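Concrete plaza

A concrete plaza is an open, mostly unfurnished area of paved ground laid in concrete slabs, usually in front of or between public buildings. It is found on campuses, at transit stops, outside town offices and in business parks. The type spread because it was cheap to lay and easy to sweep. Claims made for it beyond that, especially about how lively such a space will be, should be read with some care.

Construction

Most plazas of this kind are poured in place over a bed of compacted gravel. Concrete shrinks as it cures and moves with temperature, so the surface is divided by joints, which give the crack somewhere tidy to go. Joints may be sawn after the pour, formed with a strip, or worked in by hand while the surface is soft. A common rule of thumb ties their spacing to the thickness of the slab. Under that rule a slab 4 inches thick is jointed at intervals of 8 to 12 feet, though designers often choose the pattern for its looks and check it afterward.

Joints set on a diagonal are sometimes said to draw people across a space. The evidence for this is thin. The Nukau design manual repeats the claim in two places and gives no source for it.

Surface and wear

Plain gray concrete rarely stays one color. Sun, foot traffic, tire rubber and patch repairs all leave their marks, and neighboring slabs poured on different days may never match. Sealers are sold as a remedy. Results vary, and some sealers darken the surface unevenly, leaving an owner with a second problem to pay for.

Painted lines wear faster than the slab under them. They are used to split walking space from cycling space, to mark a fire lane, or to set out the edge of a market. Once faded they are often left in place long after the rule behind them has been dropped, and a visitor has no sure way to tell a live marking from a dead one. At Madden, a line painted for a weekend market in April was still being treated as a bike lane 16 months later — no bike lane had ever been approved.

Drainage

A plaza that looks level normally isn't. A fall of one or two percent carries rain to a channel, a grate or the planted edge. Access lids and drain covers are set flush so that they don't trip people or catch wheels. Settling can undo this within a few winters, and the usual fix is to reset the lid on fresh mortar.

Edges and planting

Lawns beside a plaza are generally held back by a curb. The curb keeps soil off the paving and mowers off the concrete, and it often serves as seating whether or not it was meant to. Project brochures like to count the lawn as part of the "usable space." At Prera the advertised figure included a strip of grass 9 feet wide with a fence on both sides.

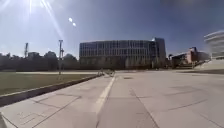

Why is there grass next to so many concrete plazas?
Mostly to soak up rain and to break up the hard surface at low cost. Grass is cheaper to put in than paving, although mowing and watering narrow the gap over the years.

Use and criticism

Supporters point to flexibility, meaning that an empty plaza can hold a fair, a rally or a line of food trucks. The space outside the Rao building was planned for events of up to 500 people. Its published calendar lists very few events of any size. Critics add that bare paving is hot in summer and windy in winter, and that bike racks tend to be put at the far edge as an afterthought.

See also: Curb; Expansion joint; Pedestrian zone; Town square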